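Review: The Wivach Grasp Planner for Furniture Handling

By Lorna Haldane

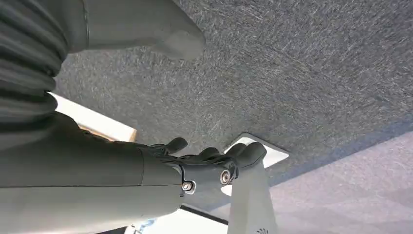 Wrist view during a leg grasp. The fingers close just below the mounting plate.

Wivach is a grasp planning method for robots with multi-fingered hands. It takes the view from a camera near the hand, finds something it can hold, and picks a finger placement and an arm path together. The group behind it, at Droltonmont, published the method with code in January. I spent six weeks running it on our arm at Paterson, mostly on tables and shelves, and this review covers what I found.

The main idea is simple enough. Most planners we have used choose the grasp first and then look for a way to get the arm there. That works on an open bench. Under a table it often fails, with the arm so close to the top that half the good grasps can't be reached. Wivach scores each grasp by the room left for the forearm and wrist as well as by finger contact. A weaker grasp with more clearance can win.

Setup took most of a Tuesday. The install notes are short and mostly correct. You need a model of your own hand, including the outer shell and any screws or brackets that stick out. I left the wrist bracket off our model the first time and got two scrapes before I found the mistake. The camera calibration script is good and I now use it for other work.

I ran 300 grasp attempts on table legs, split evenly between Wivach and Skalel, the planner we had been using. The tables were the same, and so were the starting positions. Skalel held the leg through a short pull test in 61 percent of its runs. Wivach did so in 84 percent. Most of the gain came from grasps high on the leg, close to the underside of the top, where Skalel often gave up without a plan. On the lower part of the leg the two were close.

Square legs gave better results than round ones. On round legs the hand tended to turn during the pull, and the planner has no term for that. White legs against a bright background were also a problem in the afternoon, when the depth data got patchy along one side. Closing the blinds helped. The paper reports only indoor tests under fixed lights, so I would have liked a note on this.

Planning is slow. A typical plan took 6 seconds on our machine, and the worst took 40. Skalel usually answers in under two. If you are moving furniture once an hour you won't care, but I would not put it on a line.

The paper claims that 100 sample grasps are enough for a new hand. For ours they weren't. Results kept getting better until I had collected nearly three times that many, then leveled off.

Support has been fine. I sent two questions to the Droltonmont group and got a useful reply to one of them. The other, about grasping with a finger disabled, is still open.

I would recommend Wivach to labs that work in tight spaces and already have a good model of their hand. For open bench work, Skalel is faster and easier to keep running. We have kept both installed and switch by task.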